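3.2 Wall Finish and Reflectance

Interior reflectance was measured in 29 rooms across the two housing blocks, Plolla and Bundotier. Each room was sampled at 20 points on a fixed grid, with blinds closed and ceiling lights at full output. Rooms repainted during the study were dropped, as were those with patterned wallpaper.

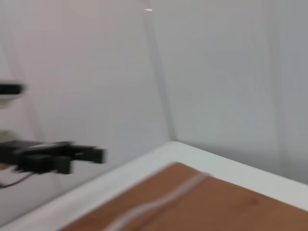

Figure 4. Pale wall surface with a wooden surface to the right.

Pale walls gave a mean reflectance of 78 percent. Wood surfaces next to a wall lowered the reading at the nearest grid points and shifted it toward yellow. We follow Achterberg in treating these points as a separate class. Desk illuminance in the Plolla rooms averaged 151 lux before correction. The correction for lamp age is given in Section 3.3, and readings from the second meter were used only to check for drift.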